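Painting Small Figures – Notes for Session 2: Washes, Highlights and Basing

Hello again. These are the notes I promised on Monday, tidied up a bit from what I scribbled on the whiteboard. If you missed the first session, get the undercoating sheet from Etornam Dogbe before you start, as I'm going to assume your figures are washed, primed and stuck to something you can hold.

Where we'd got to

Everyone should have one strip of the Ponen infantry with the flat colours blocked in. They'll look dreadful at this point – mine always do – and that's fine. Don't go back and fiddle with the faces yet! Leave them alone until the wash has gone on, or you'll end up painting the same nose three times.

A word about soft plastic. The Ponen figures bend, and paint that bends too often will flake off at the ankles and along the rifle barrels. I brush a thin coat of PVA over the thin bits before priming. Abdul-Rahman Tetteh swears by two coats, and his armies do survive being carried about in a biscuit tin, so he may well be right.
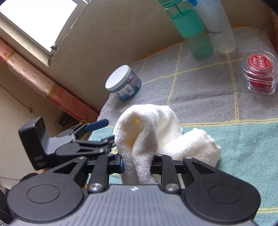 Mixing the wash

Start with dark brown, not black. Black wash on a figure this small makes everybody look as though they've come up from a coal mine. I use one part paint to four parts water with a tiny drop of matt medium stirred in, and I test it on the underside of the base first. If it runs straight off, it's too thin. If it sits there like gravy, add water.

Load the brush, touch it to a piece of kitchen roll, then let the wash flow into the folds of the coat by itself. You're guiding it along. If it pools under the chin or between the legs, pick it up with a clean damp brush while it's still wet. Once it starts to go tacky you must leave it, however much it annoys you.

Horses take longer than you'd think. Do the belly and the inside legs first, stand the horse up, then do the back. 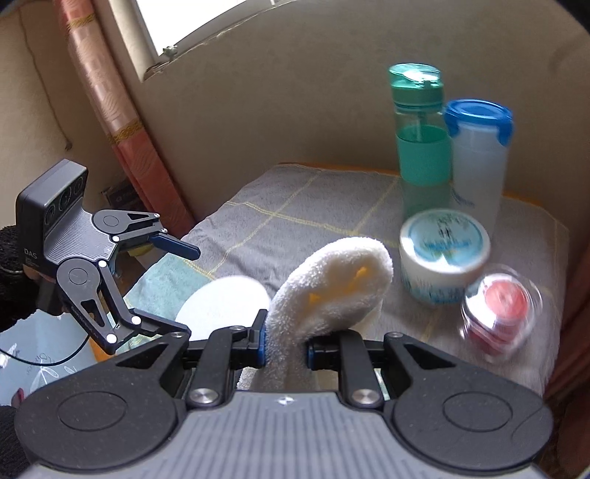
White towelling, bent over at the tip.

Highlights

Go back to your flat colour and add a little cream or pale grey. I hardly ever use pure white except on crossbelts. Pick out the shoulders, the tops of the sleeves, the hat brim and the knees, and stop there. At arm's length, on a table with a couple of hundred others, that's all anyone will see (I know some of you want to paint buttons, and I can't stop you).

Faces: one dab on the nose, one on each cheek, one on the chin. Hands: a single stroke across the knuckles.

How many is too many?

Somebody asked how big my own lot is. The Flistcombe project stands at 1,272 painted, with 107 still on the sprue, and it has taken me far longer than I'd like to admit. I batch them by pose these days. Eight or ten of the same chap at a time keeps me moving, and any more than that sends me to sleep.

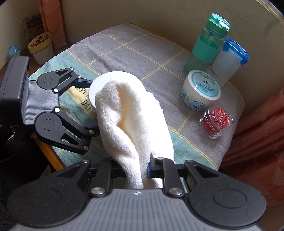
Basing

Glue the figures down with plenty of space between the bayonets. I use Liem card bases because they're cheap and cut easily, though they do warp if you flood them with PVA, so paint both sides. Then filler round the feet, sand while the filler is soft, and a coat of earth brown once the whole thing has dried overnight. Drybrush with something sandy, add a few tufts, and paint the edges. Do paint the edges! It makes a scruffy unit look finished.

Varnish goes on before the tufts, never after. I use Brunar matt from a pot and brush it on in thin coats.

For next time

Finish washing your strip and highlight at least two figures from it. Bring those, your smallest brush, and a mounted figure if you've got one, as we'll be starting on reins and saddlecloths.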